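Minutes of the October tenants' meeting, Matoušek Building

Held in the second floor kitchen. Started at 5:40 p.m., ten minutes late.
Chair: Natália Vrabec (Kukach). Minutes taken by the bookkeeper at Allico, who has asked for it to be recorded that this was not her turn.

1. Last month's minutes

Accepted with one correction. Item 4 said the landlord "will" repaint the stairwell. What the landlord wrote was that he "would look into" repainting the stairwell. The stairwell has not been painted.

2. Heating proposal from Duvevar

Duvevar wants to replace the radiator valves on all floors and put the heating on a timer that can be changed by phone. Their quote is $1,450 per unit. The landlord would pay for the shared hallways and the tenants would pay for their own rooms.

Natália read the main page of the quote out loud. It says tenants "can expect to see savings from the first winter." She asked what this was based on. The answer in the appendix is a building in another town with a different kind of boiler, which was empty for part of the year they measured. The meeting did not think much of this.

The upholsterer from the ground floor said his heating share last winter was $1,005 for the whole season. Even if the new valves cut that by a quarter, which he doubts, he would be waiting years to get his money back, and his lease ends before then. He also pointed out that the valves stay on the wall when he leaves, and that the landlord has not offered anything for them.

Kukach agreed that the present system is poor. The third floor is too hot with every valve closed, and the ground floor is cold with every valve open. Natália said that sounds like a balancing problem, and that a person with a wrench should look at it before anyone buys a phone app. The last time the system was balanced is not known. The landlord's file has a receipt for it with no date.

The print shop was more in favor. They work odd hours and would like heat on at night. The chair asked whether they would still be in favor at $1,450. They said less so.

Agreed: No tenant signs anything yet. Natália to write to Duvevar and ask for (a) figures from an occupied building with a boiler like ours, (b) a price for balancing the current system and nothing else, (c) what happens to the timers if the company stops running the app. The third question was asked twice at the last meeting and has not been answered.

3. Water bill

The bill went up by $269 over the same quarter last year. The landlord's letter puts this down to "increased tenant use." There are fewer tenants than last year. Allico has read the meter in the basement on two evenings after everyone had gone home and on both following mornings, and the numbers were different each time. That means water is going somewhere at night.

The landlord's plumber came, ran the taps, and reported no leak. Several people asked whether he went into the crawl space. The report does not say. The upholsterer was in the building that day and did not see the hatch opened, and there were boxes of fabric on top of it when he left.

It was suggested that the second floor toilets are to blame. The dye tablets from the hardware store have been sitting in the kitchen drawer since spring. The print shop will use them this week.

Agreed: Allico to keep reading the meter, with a photo each time so the numbers can't be argued with. The $269 to be marked as disputed on everyone's next payment. One tenant is not comfortable with holding money back and will pay in full under protest.

4. Bike room

The new lock works with 8 keys. The old lock also had 8 keys and they all went missing, so the meeting was not sure what had been gained. A sign-out sheet was proposed. The chair said she would like to see one sign-out sheet in this building that has been filled in past the first page. No decision.

5. Building web page

The landlord's agent wants a picture from each floor for the page that advertises the empty units. Opinions differed on whether we should be helping to fill the units when the heating is in the state it is in. It was said that more tenants would mean a smaller share of the water bill for everyone. It was also said that this was the argument used last year, when the shares went up.

The agent's draft text calls the building "a buzzing creative hub." The meeting asked for this to be removed. "Workspace with a freight elevator" was preferred, if the elevator inspection is up to date. The certificate in the car is too faded to read.

The third floor has the big brown mat on the white table and the blue tray of push buttons on it. The ground floor has not sent one. The print shop sent one with a customer's order readable in it and will send another.

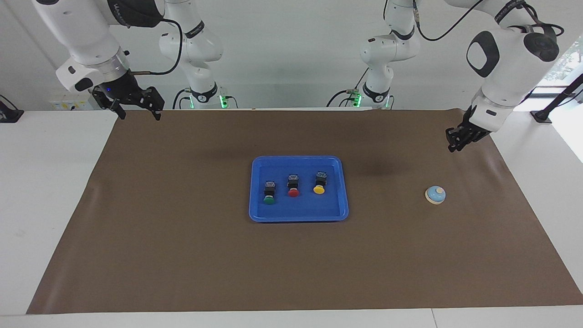
6. Any other business

Snow clearing. The contract is up for renewal at the same price. Last winter the front steps were cleared and the ramp was not, although the contract names both. Agreed to ask for the ramp in writing, again, and to write down the time whenever it is missed.

Kitchen. The fridge will be emptied before the next meeting. Anything without a name goes. A request for a second microwave was turned down until someone finds out why the first one trips the breaker.

Mail. Parcels for units that are vacant are still being signed for. Please stop signing for them.

Smoking by the loading door. Raised again. The landlord says a sign is on order. A sign was also on order in the spring.

7. Next meeting

Same room, 5:30 p.m., date to be posted on the kitchen door. Duvevar has offered to come and give a presentation. The meeting would like the written answers first and will decide after reading them.

Closed at 7:05 p.m.

Actions
Natália Vrabec: letter to Duvevar, letter about the ramp
Allico: meter readings with photos, wording for the disputed amount
Print shop: dye test, new picture
Ground floor: picture, move fabric off the crawl space hatch
Landlord's agent: new text for the page, date of the last elevator inspection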